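Clevisbridge Community Help > Recovery and aftercare > Paying for things

Is a paid "recovery coaching" add-on worth it after outpatient?

Kevser Aksoy
Posted 30 March 2023

My brother finishes intensive outpatient for alcohol next week. Two days ago the discharge person at Olteanu handed us a folder for something called the Zasier plan. It is $1146 up front for a coach who calls him, plus an app and some "life skills" sessions. Insurance won't touch it. I asked what training the coaches have and was told they are "certified," and when I asked certified by whom, she said she'd get back to me. She hasn't.

He already has a counselor he likes and a meeting he goes to most nights. I'm not against paying for help. I'm against paying because a folder made me feel guilty, and this folder has a lot of sunsets in it.
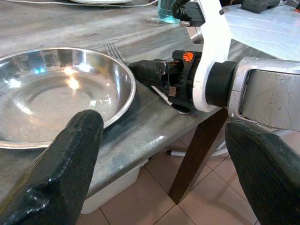

The life skills part is what they push hardest. There's budgeting, sleep, job applications, and a cooking block that the folder says "rebuilds the daily structure addiction takes away." Maybe. He lost plenty of structure, I'll give them that. But a shallow steel bowl and a fork on a gray marble-patterned tabletop is a setup I can manage at my place, and he could come over and make eggs with me for free. When I said so, the woman told me family "often isn't the right container." I still don't know what that means.

Has anyone paid for one of these and felt it did something the free stuff didn't? And is it normal for the clinic itself to be selling it?

Nermin Kılıçarslan

Normal, yes. That doesn't make it good. Ask the clinic straight out whether it gets money for each person who signs up, and ask for the answer in an email. Watch how long the email takes.

I paid for coaching for my daughter through a different outfit. The coach was a kind person who had been sober a while and called when she said she would. That had some value. She was also not a therapist, and the sales material was written so you'd think she was. Coaching is not treatment, and the rules on who can call themselves a coach depend on where you live. Some states have a real credential for peer support workers, with required hours and a code of conduct. So get the name of the credential and look it up yourself on the issuing board's site. If they can't name it, keep your money.

Things I'd want in writing before paying:

Who the coach is, and whether your brother can switch.
How long each call lasts. Ours were supposed to be 30 minutes and a good many were closer to ten.
What happens to the money if he quits, moves, or goes back into a higher level of care.
What the coach does if he drinks. "We support him" is not a plan.
Who can see what he types into the app. Don't assume it gets the same privacy protection as his clinic chart.

Also ask his counselor. The counselor knows him and may have heard from other clients how this went. And check whether your county or his health plan offers peer support at no charge, because quite a few do and the clinic has no reason to mention it.

Last thing, is he the one who wants this? You don't say. If he shrugs at it now he'll be letting the calls go to voicemail by June.

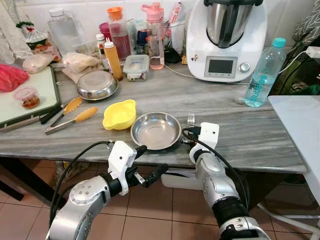
Berkay Yaman

did the one at Murnmont, it was ok. app was junk. my coach was good but he left and the new guy read off a script. wouldnt pay again. go to the meetings and get a sponsor

Nevzat Akgül

I'll disagree a little with both of the above. I had no family nearby and no sponsor I trusted, and a paid coach got me through a bad stretch. I can't prove it was the coach. It could have been the medication my doctor started me on in the same month, and anybody who tells you they can separate those things is guessing.

In your brother's case he has a counselor and a meeting already, so I'd wait. Ask if they sell it by the month. If the only choice is the whole amount before he leaves the building, that tells you who the deadline is for.

Kevser Aksoy

Thank you all. I asked about monthly and was told they'd "have to check." I asked my brother too. He thought it was included. I've told them we're not signing anything at discharge and sent Nermin's list over by email.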